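Filed under: Company News / Product Safety / Hand-Held Grippers

Stekdale asks customers to stop using worn finger pads on its Drekex gripper

JEVGATE, January 12, 2021 – Hi, I'm Inès Guérin and I look after product support at Stekdale. Usually I leave press releases to the people who are good at them, but this one is about a fault in something I helped put out the door, so I asked if I could write it myself (and they said yes, which was brave of them).

The short version first. If you have a Drekex hand-held gripper with the first-style finger pads, please take a look at the pads before you use it again. If the gripping face is rough, creased or shedding bits, stop using it and write to us. We'll send you a new pair free. You don't need a receipt and you don't need to mail the old ones back, although we'd love to have them if you can spare the time!

Now the longer version. We've shipped 1,903 grippers with this pad. As of this morning we have reports of trouble on 34 of them. Most of those are people saying the pad lets go of small things it used to hold just fine, like a cap or a short screw. A few are people finding crumbs of pad material in the parts they were sorting. Two are from folks who had a glass vial slip and break on the bench. One of them got a small cut on the thumb, and we've talked with her, and she's fine, and she was a lot nicer to me on the phone than she had to be.

I spent most of last week at a bench with one of the grippers, opening and closing it and looking hard at the fingers. From a few feet away you'd say there was nothing the matter. Get closer and the scuffing along the bottom of the left pad shows up, and so does a little damage near the corner.

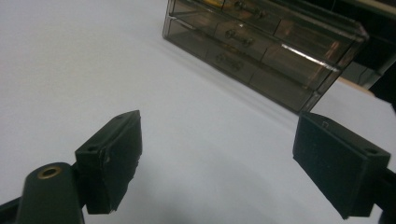 Scuffing along the lower edge of the left finger pad, with a small chipped or frayed spot near the corner.

So what went wrong? Benoît Moulin, our test engineer, has been chasing that since the first batch of complaints, and he thinks it comes down to the edge of the pad. The outer skin is tougher than what's under it. Once the edge gets nicked, the skin starts to lift, and every squeeze after that works it loose a bit more. You can go weeks with a nick and see no change, and then the face goes rough in a couple of days.

We did test these pads before we sold them. I want to be plain about that part because I've been asked three times already. Our wear test squeezed a smooth round bar, over and over, dead center. It never touched the edges. Real people pick things up with the tips and the corners, and they drag the fingers across the table, and they bump them into drawers. When Benoît changed the test to grab off center, 55 of the 57 pads he tried had a lifted edge before the end of the run. That's a bad number and we should have had it a year ago.

The right pad on the bench unit is in worse shape than the left. The face is uneven and creased, and there are fibers sticking out along the lower edge. If yours has gotten to this point, please don't trim it with scissors and carry on. I know some of you have been doing that, because you told me, and I get it, but trimming opens up a new edge.
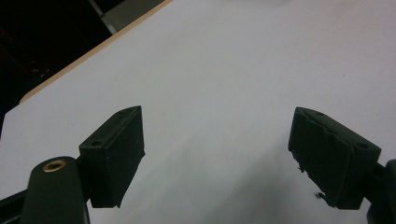

Torn bits and frayed fibers along the lower left edge of the right finger pad.

How to check your own: hold the gripper open under a good light and look at both inner faces, then run a fingertip along the bottom edges. Smooth is okay. Anything that catches your skin, swap it. If you use the gripper near glass, near food, or above anything you can't have crumbs in, please swap the pads no matter how they look.

The rest of the tool isn't part of this notice. The arms and the mounts have held up in every unit we've had back, and you can keep using them with the new pads. The screws come out the same way as always. Go easy when you put them back in, snug and no more.

Replacement pads are being made for us by Lacson, with one material all the way through and no skin to lift. The first boxes go out in February, starting with customers who have already reported a problem, then anyone working with glass, then everybody else. If you can't wait, we'll refund the gripper in full. Gwenaël Moulin, who runs the company (and yes, he's Benoît's brother), asked me to add this: "We sold a pad that wears out in a way we didn't catch. We're paying to fix it, and the new test stays."

To get on the list, write to the Stekdale support desk with your name, your mailing address and how many grippers you have. Photos of the pads are a big help to Benoît, close up if you can manage it. I read every message that comes in, so if you're annoyed, go ahead and tell me.

Press contact: Ifigeneia Zacharopoulos, Stekdale, Jevgate

Comments (4)

Saulius Adomaitis
Checked ours after reading this. Two out of six have the fuzzy edge. Do both pads in a pair need to be changed if only one is bad?

Inès Guérin (Stekdale)
Hi Saulius, yes please, change both! An old pad across from a new one won't grip evenly. I've put you down for six pairs.

benchrat
I was a scissors person. Sorry. Stopping now.

M. in receiving
Would have liked an email about this, I only found it by looking up the part. Will the new pads fit the older arms with the brass insert?

Last updated: January, 4:40 p.m.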